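Household Gripper Comparison (Birasville)

The Birasville household gripper comparison is a simulation-based test series in which several two-finger robot grippers are tried on the kinds of small, soft and slippery things found in a home. It is run by a small robotics group in Birasville and is best known for its close attention to finger shape, a part of gripper design that often gets one line in a parts list and deserves a lot more. The series takes its objects, rooms and scoring rules from an earlier set of trials in Trurby, with changes described below.

Background

The Trurby trials used plain blocks and cylinders on a bare bench. They were easy to repeat and easy to score, but they told designers very little about how a hand copes with a padded side, a curved back or a dangling strap. The Birasville group kept the scoring sheet and threw out the blocks. In their place came household goods with seams, soft walls and rounded ends, set in furnished virtual rooms with windows, lamps and shiny tables.

Simulation was chosen early on. A run can be stopped, rewound and started again from exactly the same pose, so two fingers can be compared on the very same attempt. That is a wonderful thing to have when the difference between them is a few millimeters of tip! It also has limits, and the group's notes are frank about these (see Known problems).

Grippers tested

The fingers are grouped by shape. Straight fingers have flat, parallel pads and are the usual starting point. Tapered fingers narrow toward the tip and can reach into tight places, though they put the load on a smaller area. Ribbed fingers with cutouts have a center rib and open slots on each side, which saves weight and lets a designer tune how much the finger bends.

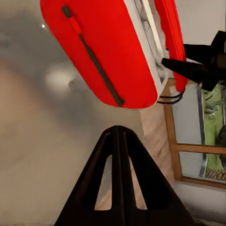
Soft goods are where the shapes part ways most clearly. A flat pad spreads its load over padded fabric and tends to hold it steady, while a narrow tip sinks in and can turn into a pivot. Once that happens the object swings, and the second finger may end up supporting it from an odd side or doing no work at all. The scoring sheet has a separate line for this, called "hang angle," and many readers of the results go straight to it.

Arms and controllers

All grippers are mounted on the same simulated arm, so that reach and speed stay the same from one run to the next. Two controllers are compared. The first closes to a set width and stops. The second, developed by the group under the name Brundau, closes until the contact force reaches a chosen level and then holds it. Brundau is slower to settle, but it copes far better with objects whose width changes along their length.

The main test batch holds 800 runs, split evenly between the two controllers. A smaller batch of 157 runs repeats the hardest starting poses with the fingers turned a few degrees at a time.

Test procedure

Each run follows the same order:

1. The object is placed on a flat surface in a starting pose drawn from a fixed list.

2. The arm moves above the object and opens the gripper to its full width.

3. The gripper turns to match the object's long side as closely as the controller allows, and the fingers come down on either side. For long objects lying at a slant, this is the step that decides most of the score. 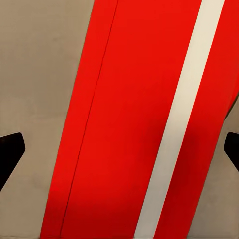

4. The fingers close under the chosen controller, and the contact points are recorded.

5. The arm lifts, pauses, and tilts the object once each way. Slip and hang angle are written down during the pause.

6. The object is set back down, and the distance from its starting place is measured.

A run counts as a full pass only if all six steps finish without a reset.

Cameras

Camera placement is treated as a test of its own. A close view between the fingers is excellent for lining up with an edge or a seam, but it can lose all sense of where the rest of the object is. A wide room view gives the planner plenty of context – walls, furniture, the far edge of the table – and makes a small object look very small. The group's 2894 saved views are sorted by distance so that planners can be tried on near views, far views, or a mix.

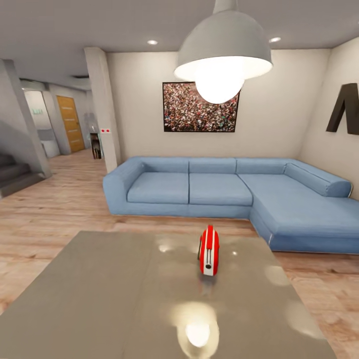
Shiny surfaces get extra attention. A polished tabletop can give a planner a second, fainter copy of the same object, and bright lamps add patches of glare that are easily taken for edges. In early versions 27 runs were thrown out after the planner aimed at a reflection. Those runs were later put back as a separate "glare set," which has become one of the most popular parts of the series among people working on vision.

Known problems

Simulated cloth is stiffer than most real cloth, and thin straps do not always swing the way they should. Friction is set by hand for each material, so results for glossy objects are best read as rankings between grippers. Finger wear is not modeled at all.

A revision of the object list was released on 1/10/26. It adds more starting poses for long objects and changes how slip is scored for soft ones. Results from before that date use the older scoring sheet and are kept in a separate table.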